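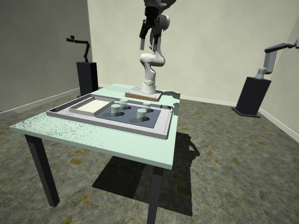
Table with a white arm on a low platform, rendered.

Home | Files | Versions | Licence | Contact

# Rondau Visitor Stops

A table of places to visit within a day's drive of campsites, compiled for people touring with a caravan or motorhome. Version 2, released 4th January.

## Contents

The main file, `stops.csv`, has 2,049 rows, one per attraction. Museums and historic houses make up 1,134 of these. Another 632 are gardens, viewpoints and nature reserves. The remainder are filed under `other`.

`sites.csv` lists the campsites. The two files join on `site_id`.

## Fields

- `stop_id`: integer, stable between versions
- `site_id`: nearest campsite by road
- `road_km`: driving distance, one way
- `kind`: museum, house, garden, viewpoint, reserve, other
- `height_limit_m`: lowest barrier or bridge on the approach, blank if unknown
- `long_bay`: yes, no or blank
- `dogs`: yes, grounds, no or blank
- `closed_months`: list of month numbers

A blank means that no contributor has reported on the point. It should not be read as `no`.

## Sources

Rows were merged from the Bradance route logs and the Kustomeo stopover list. Where the two disagreed on distance, the Bradance figure was kept. Entries for the Chien valley come from Kustomeo alone and have no `height_limit_m`.

## Known problems

Opening months are weakest for small museums, many of which change their winter hours each year. Places that close only for February are sometimes shown as open all year. Ticket prices were dropped after version 1 and will not return.

Distances are measured to the main gate. At large estates the car park can be a good way further on.

## Use

Files are UTF-8, comma separated, with a header row. Load `sites.csv` first if you are using the import script, or the join will fail without a message.

Corrections should quote the `stop_id` and the date of the visit.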